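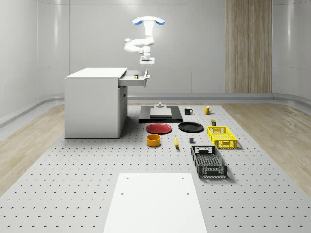

We finally gave up on the backyard grass this June and ordered clover seed — 2 bags of it, from a little outfit called Rathjen. Min-kyu Hyun next door did his whole side strip last year and it's so soft you want to nap on it! I had a plan and everything, plus a sketch of the yard, which I put somewhere safe and then lost for a week. So I went through the house with every top drawer pulled out like the one on that white cabinet, and of course it was in the car.

Anyway, the yard is 1189 square feet (I measured twice, Min-kyu measured once and got the same thing, show-off). I raked out the dead stuff, scratched up the dirt and mixed the seed with sand so I could see where I'd thrown it. Then I watered every morning before work, in my pajamas, waving at the school bus.

It's coming up nicely by the fence and pretty thin under the maple. I've still got half a bag left, so the maple gets another round this weekend.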